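Min-kyu Sun
Speaker notes: "Where Does the Banana Go? Putting away play dishes in a shared room"
Varel Play and Lending Network, 22/10/2023

(Wait for the coffee line to sit down. It won't all sit down. Start anyway.)

Good morning. The program says I'm going to speak on "storage solutions". I sent in the banana title and somebody improved it. If you came for storage solutions there are some, near the end, and they cost less than the parking.

I look after the pretend food and dishes at the Floson lending room. We have 261 things on the play kitchen list. That's cups, plates, fruit, and a great deal of what the old catalogue called "misc. green". I've spent a fair piece of my adult life on misc. green and I'd like to share some of it with you.

(Next slide.)

I want to start with a table in the middle of being used, before any tidying. Have a look and decide in your head what you'd pick up first. Don't call it out. At Pichler they called it out and we lost ten minutes to the tray. 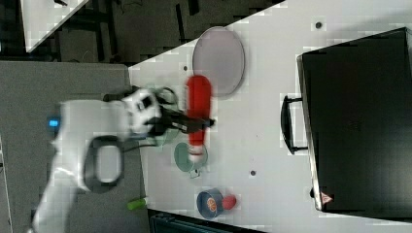 Slide 2. Pinkish-grey tray, green bowls, dark blue dish with the orange pattern inside, and the red ball.

(Give them a moment. Drink some water.)

Most people go for the ball. It's a ball, it's small, and everyone in this room has stepped on one. I used to go for the ball too. Then you're standing there with a ball in your hand and no place to put it, so you drop it in the nearest bowl, and now that bowl has a ball in it. It will have a ball in it until the following March. A family will borrow the bowl and ask, very politely, what the ball is for.

So the first rule, and I'll be saying it again: flat things first. The tray goes before the bowls, and the bowls go before anything that would like to live in a bowl. If the tray is the biggest thing in the set, it's also going to be the bottom of whatever you're packing into. Put it in last and you'll be packing twice. I packed twice for years and thought it was part of the job.

Second thing, colour. Teal-green, pale green, sage, lime. When we rewrote the catalogue I asked everyone at Floson to write down the colour of one mug. I got "green", "grey-green", "hospital" and "my aunt's bathroom". All fair. None of them any help to the person at the desk trying to check it in.

We gave up on shades. Each item is now described by what it is, plus one thing you could point to. Oval colander, small holes. Blue plate, orange slice. Cup, handle. If you can't point to it, it doesn't go on the card. The cards got a lot shorter and I got a lot less mail.

(If someone asks about photos on the cards: yes, do it, they're good. Take them from straight above. From the side every bowl looks like every other bowl.)

While we're on straight above.
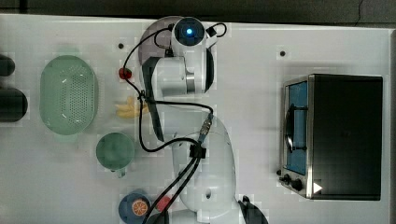

The colander is the piece I'd fight for, if it came to that. It's the only dish in most play sets that does something different from the others. A bowl holds a banana. A plate holds a banana. A cup will hold a banana if you're three and determined. A colander drains, or it would if anyone ran a tap, and children who've watched pasta being made know this perfectly well. They'll stand at a sink with no water in it and shake the thing out. It takes longer than real pasta.

It's also a nuisance to store. Oval things don't nest with round things. Every set I've ever unpacked had an oval one jammed on top of a stack of round ones, sitting at an angle like a hat. The stack goes over in the van. We stand ours on its side now, along the wall of the bin, and let the round ones have the middle. No charge for that one.

(Pause here for the people writing it down. There's usually one.)

Now, cups. Cups with handles. I have a long section on handles and I've been asked to keep it short. Handles all facing one way, please. It doesn't matter which way. At Ralerer they face the window and at Floson they face the door, and I've heard both sides defended with real feeling. You can get 11 cups into a bin with the handles lined up. With the handles wherever they fell, you get fewer, and you get a cup left in your hand at closing time, looking for somewhere to go. It'll end up with the ball.

Fruit. The fruit is where good systems go to die. It's small, it's curved, it slides under things. Bananas especially. I've found bananas behind a radiator, in a coat, and once inside a puppet. We had 144 pieces of pretend fruit on the books when I started and a shelf of strays that didn't match any of it, so there's been some trading going on with the outside world.

What worked for us was a fruit bag. One cloth bag, drawstring, hung on a hook at child height. All fruit goes in it, every kind, from every set. I'm told this is wrong. A woman at the Pichler session told me so at length, and she had a chart. Her view is that fruit should stay with its own dishes. My view is that a child who wants a banana isn't asking which set it came from. We've agreed to write to each other about it.

(Do NOT tell the puppet story in full. You're already behind.)

Let me show you the same sort of mess with a bit more order in it. I like this one because you could almost put it away as it lies.

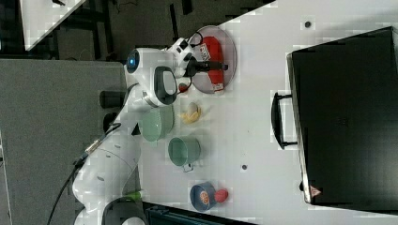 Slide 9. From the tray down: banana, pale green bowl, green mug, dark blue bowl, with the red ball alongside. Black case at right.

When things are in a rough row like that, half your tidying is done. You walk along the table with a bin on your hip and the row goes in. Two or three minutes. When they're in a heap you have to think, and thinking at ten to five is a lot to ask of people.

So we teach the row. Before anything gets put away, everybody lines up the dishes, any order they like, down the table. Kids are very good at this. Kids will line up dishes for an hour if you don't stop them. The adults are slower because they want to know what order. Any order. Then flat things, then bowls, then cups with the handles agreed upon, then fruit in the bag, then the ball.

And then a word on big cases. A case with a handle on it is a fine thing, but it wants a lot of table. Look how much of the right-hand side that one takes. If you're working on an ordinary table, put your case on a chair or on the floor with the lid side up. You'll get your elbows back. We lost a good part of our sorting table at Floson to a case for most of a winter and everybody just worked around it, the way you do with a cat.

(Questions. If it's the one about washing: warm soapy water, air dry, don't put the labelled ones in the dishwasher. If it's the one about wooden food: talk to Ralerer, they have strong opinions and better shelves.)

(If there are no questions, ask them which thing they'd have picked up first. Someone will say the ball.)

Handouts are by the door. There's a blank card on the back for your own misc. green. The fruit bag pattern is on the same sheet, and it's a rectangle with a string in it, so please don't email me about seam allowance.

Related talks
Puzzles With One Piece Missing: Keep or Toss?
Dress-ups, Zippers and the Lending Desk
Labelling Bins So the Next Person Can Read Them
Ralerer Shelving Tour: Notes and Floor Plan
Late Returns: A Gentle Approach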